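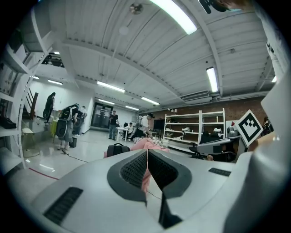

Chapter 4
Looking Up: Ceilings, Light and Air in the Large Room

Most of us go through life knowing our floors a great deal better than our ceilings. We sweep the floor, we drop things on it, we argue over what to cover it with, and meanwhile the ceiling is left to get on with its work, sometimes for years on end, until a light begins to flicker or a brown stain shows up over somebody's desk. In this chapter I would like you to give the ceiling its turn. It is a chapter I have always enjoyed teaching (my students at the Dramani evening school will tell you I enjoy it a little too much), and I hope you will read it somewhere you can lean back comfortably.

The room at the opening of the chapter is of a kind you will meet again and again once you begin working in buildings: big and plain, with a white corrugated ceiling, long beams, fluorescent lights, and a staircase with a dark railing going up to an upper level. There is shelving in it, and pink fabric laid over a surface, and a duct running along by the wall. Rooms like this one are used for sewing and cutting, for storage, for classes, for packing orders, and quite often for all of these in the same week.

In Chapter 3 we spent our time on walls and openings, and we ended with the Siller warehouse, whose owners had put in handsome new doors and then found that the people at the back tables still could not see what they were stitching. I promised we would come back to them, and we will, in Section 4.2. Their trouble lay overhead. The fixtures had been hung in neat rows before anyone had settled where the tables would stand, and when the tables came, a good many of them landed in the dim strips between one row and the next.

Cloth is a wonderful teacher in these matters. Lay a length of colored fabric on a table and walk all the way around it, and you will see the color shift as you go – cooler from one side, duller where your own shadow falls across it. A cutter notices this at once. A building manager may need to have it shown to him, and I have found that five minutes with a yard of cotton does more good than an hour with a chart.

Air is the other half of our subject. A high ceiling gives warm air somewhere to go, and that is a blessing in summer and a nuisance in January, when the heat you have paid for gathers up near the beams and keeps nobody's hands warm. We will look at fans, at ducts, and at the particular problem of the upper floor, where it can be stuffy while people downstairs are still in their sweaters.

What you will study in this chapter

4.1 Corrugated and ribbed ceilings, and what holds them up
4.2 Placing lights over work that moves
4.3 Ducts, fans and the upper floor
4.4 Reaching, cleaning and replacing what is overhead

Before you begin

Choose a large room you can visit twice, once in the daytime and once after dark. It might be a gym, a church hall or the back of a store. Selorm Addo, who drew the plans for this book, used the Brarari furniture workshop, about 70 feet from end to end, and his sketches of it appear throughout Section 4.3. Draw the ceiling as though you were lying on the floor looking straight up, and mark every light, vent and beam you can find. Don't worry if your lines are crooked – mine always are. Keep the drawing in your notebook, and leave a wide margin, for you will be adding to it at the end of each section.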